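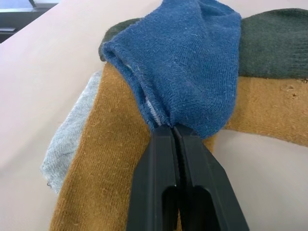
Katona to Sort Socks by Color at Mutum Depot

Category: Textile Reuse

Katona will sort donated socks by color before pairing at its Mutum depot, starting in April. Until now they were paired straight from the bag. In a trial on 1,237 socks, 219 had no match after the first pass.

Under the new procedure, blue, mustard and green knits go to separate piles. Each pair is then laid out on a table and compared for length, rib and wear.
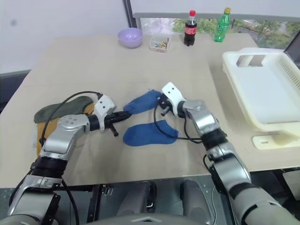

What happens to socks with no match?

They are held for 12 weeks, then sent to Pretard for fiber recovery.

Pilling alone is not grounds for rejection. Holes at the heel or toe are. Bundles of 5 pairs ship to the Kostska store.

Last updated: October 27, 2026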